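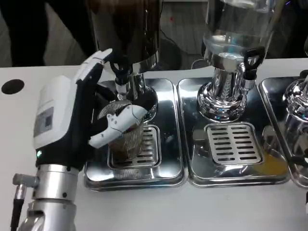
Widora hand on the strainer basket, breakfast beverage counter.

Widora Buffet Hand, by Grundora

Someone has to look after the strainer under the drinks dispenser, and your staff would all like it to be someone else. The Widora is a humanoid hand with a real thumb, made for mesh baskets, drip grates and other glamorous parts of hotel catering.

In the box: hand, wrist segment, 2 cables. Warranty: 2 years. Grip pads rated for 1,000 cycles — spares sold separately, naturally.

Price: $3,311, arm not included. Orders through Costis or Muñoz.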